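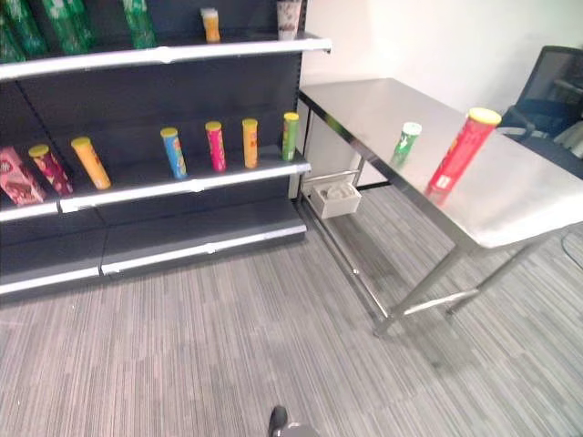 Pullimberg, im Juni

Clallden sucht für das Projekt Landside eine Person für Störungsanalyse und Sicherheit am Roboter (m/w/d)

Teilzeit oder Vollzeit, zunächst befristet auf neun Monate

Im Frühjahr hatten wir in unserem Versuchsraum einen Vorfall, und diese Stelle ist eine Folge davon. Wir schreiben offen darüber. Wer sich bei uns bewirbt, soll wissen, womit er oder sie sich beschäftigen wird.

Das Projekt Landside untersucht, wie ein Roboter mit zwei Armen Waren aus einem Ladenregal nimmt, auf einen Tisch stellt und wieder zurückräumt. Wir arbeiten mit gewöhnlichen Dingen aus dem Supermarkt, vor allem mit Chipsdosen. Solche Dosen sind leicht, sie rollen, und eine schief stehende Dose ist für den Greifvorgang schon eine andere Aufgabe als eine gerade stehende.

Was geschehen ist

Bei einer Versuchsreihe von 1.000 Griffen blieb die rechte Hand nach dem Abstellen geschlossen. Die Steuerung hatte den Befehl zum Öffnen gesendet und als ausgeführt gemeldet, die Finger hatten sich aber nicht bewegt. Der Arm begann darum mit der nächsten Bewegung und zog die Dose über die Tischplatte mit sich. Ein Kollege wollte die Dose mit der Hand wegnehmen. Er nahm an, dass der Zyklus beendet war, denn die Anzeige am Bildschirm stand auf "bereit". Der Arm drückte seine Hand gegen die Tischkante.

Er drückte mit der freien Hand den Not-Halt, und der Arm blieb stehen. Die Verletzung war eine Prellung. Wir sind froh darüber, aber wir betrachten es nicht als einen kleinen Vorfall. In der Auswertung fanden wir die gleiche Falschmeldung noch sechs weitere Male in den Protokollen der vorherigen Wochen. Jedes Mal hatte jemand den Versuch neu gestartet und in das Laborbuch "Greifer hängt" geschrieben, ohne weitere Angaben.

Den technischen Fehler kennen wir heute zum Teil. Die Rückmeldung der Hand kam aus der Software und wurde nicht mit der gemessenen Stellung der Finger verglichen. Das ist geändert. Warum die Finger überhaupt stehen blieben, ist noch offen. Wir haben das Kabel zur Hand in Verdacht, die Firma Geerts, die uns die Verkabelung gemacht hat, vermutet eher einen Zeitfehler auf dem Bus. Beides ist möglich, und es ist eine der ersten Aufgaben in dieser Stelle, es zu klären.

Ihre Aufgaben

Sie untersuchen Störungen am Roboter, also an Armen, Händen und Steuerung, und schreiben darüber Berichte, die auch jemand versteht, der nicht dabei war.
Sie bauen das Störungsbuch neu auf. Beinahe-Unfälle gehören ausdrücklich hinein.
Sie prüfen vor jeder neuen Versuchsreihe die Gefährdungsbeurteilung und passen sie an, wenn sich der Aufbau ändert: andere Waren, ein anderes Regalfach, eine andere Position vom Tisch.
Sie stellen Fehler absichtlich nach, zum Beispiel eine blockierte Hand oder eine verlorene Verbindung, und messen, wie die Steuerung darauf reagiert.
Sie weisen neue Kolleginnen und Kollegen in den Arbeitsbereich ein.
Sie dürfen einen Versuch anhalten. Diese Entscheidung muss von niemandem bestätigt werden, auch nicht nachträglich.

Der letzte Punkt ist uns wichtig. Vor dem Vorfall gab es bei uns die Gewohnheit, eine Reihe noch schnell zu Ende laufen zu lassen, und die Projektleitung hat daran ihren Anteil gehabt. 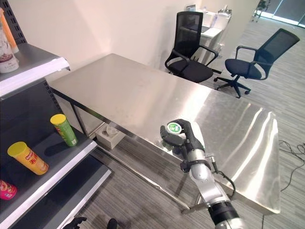

Ein großer Teil der Arbeit findet direkt am Roboter statt. Sie stehen also viel, Sie beobachten Hand und Arm bei langen Wiederholungen, und manchmal passiert einen ganzen Vormittag lang nichts Auffälliges. Man braucht dafür Geduld. An anderen Tagen sitzen Sie vor Protokolldateien und suchen die Stelle, an der Befehl und Messung nicht mehr zusammenpassen. Wir schätzen, dass sich beides die Waage hält, je nach Woche kann es auch anders sein.

Was Sie mitbringen

Eine Ausbildung oder ein Studium in Mechatronik, Elektrotechnik, Automatisierung oder einem verwandten Gebiet. Auch wer aus der Instandhaltung kommt und nie an einer Hochschule war, ist uns willkommen.
Erfahrung mit der Fehlersuche an bewegten Maschinen. Es müssen keine Roboter gewesen sein.
Grundkenntnisse in Python oder einer ähnlichen Sprache, genug um Messdaten einzulesen und darzustellen.
Kenntnisse im Arbeitsschutz sind ein Vorteil. Fehlen sie, bezahlen wir den Lehrgang, und die Zeit dafür ist Arbeitszeit.
Deutsch oder Englisch, so dass man sich in einer eiligen Situation sicher versteht. Im Team sprechen wir beides, dazu manchmal Niederländisch.

Nicht geeignet ist die Stelle für Personen, die vor allem neue Greifverfahren entwickeln möchten. Dafür gibt es im Projekt andere Stellen, die wir später im Jahr ausschreiben.

Was wir bieten

Eine Stelle mit eigenem Budget für Messgeräte und Ersatzteile, über das Sie selbst verfügen. Flexible Zeiten, allerdings mit einer Einschränkung: Der Arm fährt nur, wenn zwei Personen im Raum sind, und die Versuche beginnen um 9 Uhr. Eine Verlängerung nach den neun Monaten ist geplant, wir können sie aber heute nicht versprechen. Das Büro liegt im gleichen Gebäude wie der Versuchsraum.

Bewerbung

Bitte schicken Sie einen Lebenslauf und höchstens eine Seite, auf der Sie eine Störung beschreiben, die Sie selbst untersucht haben - was man zuerst dachte, was es dann war, und was Sie beim nächsten Mal anders machen würden. Ein klassisches Anschreiben brauchen wir nicht. Namen von Firmen und Kunden können Sie weglassen.

Das Gespräch führen Riet Postma (Projektleitung) und Dirk Postma (Steuerung und Elektronik). Es besteht aus einer Stunde am Tisch und einer Stunde im Versuchsraum, wo Sie mit uns das Protokoll von dem Vorfall durchgehen. Sie können den vollständigen internen Bericht sieben Tage vorher bekommen, wenn Sie das möchten. Reisekosten werden erstattet.

Fragen zur Technik beantwortet Dirk Postma, alle anderen Riet Postma. Am besten erreichen Sie beide am Nachmittag, am Vormittag sind die Telefone im Versuchsraum ausgeschaltet.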